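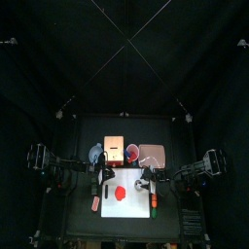
Ticket: white cutting board, red spot
Opened by: Gintarė Luik
Site: Holia
Status: open
Priority: 3

Reported in February. Red residue remains on white boards after the standard wash. Affects 2 boards from the Doltov order -- older boards clean up normally.

Tried so far:
Dish soap and warm water, soft sponge. No change.
Baking soda paste, left on for 3 hours. Slightly lighter.
Diluted bleach, 200 ml per sink fill. Mark faded, outline still there.

Surface feels rough under a fingernail near the middle. Suspect knife scoring is holding the color. Asked Doltov whether the boards can be sanded; no reply as of 4:10 pm.

Next: repeat bleach soak overnight on one board only, keep the other as is for comparison.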